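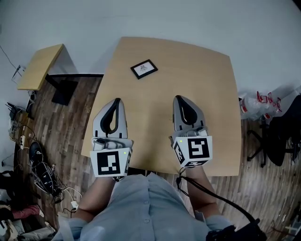 Handout 2: The grip that lied

Set reading for the fault-finding sessions. Bring a pencil and low expectations.

The task was to pick up a small picture frame and set it down again. Zerrin Coşkun's log has 203 attempts, of which 30 ended with the jaws reporting "held" and the frame reporting to the floor.

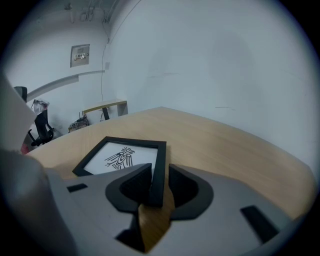
Darkstead, 18th June

Frame clamped by its lower edge, bird drawing outward. An edge alone gives the fingers very little to hold, and the Piras software took any contact for a grip. It was very confident about this.

Inês Loureiro blamed the finger pads first - so did I, loudly. 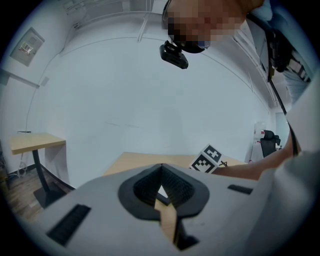
The pads were fine. The threshold had been set for a thicker object and left there. Before next time, write down what you would check first, and what you would check if you were paying for the glass.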